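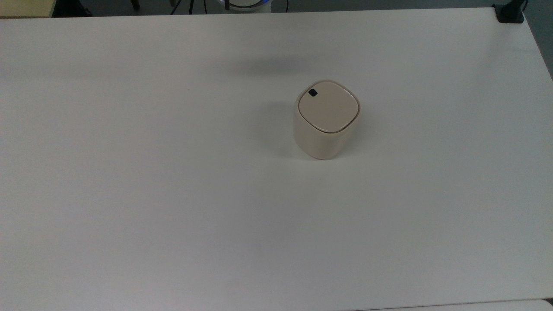 Fig. 2. Small cream trash can with a beige lid, on a white tabletop.

Calberg Housekeeping Course
Unit 3: Waste at the desk and counter
Handout, 8/21/25

Small cans come up in every room on the Mombridge practice floor, so learn to handle them the same way each time. The can in Fig. 2 has softly curved corners and a small black button near one corner of the lid. Lids differ from model to model. Try the lid before you start pulling on it.

Emptying
Lift the can off the table with both hands and carry it to the cart. Do not tip it over the work surface. Open the lid, take out the liner, tie it and drop it in the cart bag. Look in the bottom for staples, pencil shavings and gum.

Cleaning
Wipe the inside with a damp cloth and mild soap, then the outside. Go along the rim of the lid and the seam under it with a folded corner of the cloth. Glossy finishes show streaks, so dry them right away. Keep water out of the latch.

Putting back
Fit a new liner and fold the edge down so it does not show when the lid is closed. Wipe the table before the can goes back on it.

For next time
Read the Quispe notes, section 13, on liner sizes. Bring your cloths. We meet in Room 243 and will practice on the floor cans from the Flemov building.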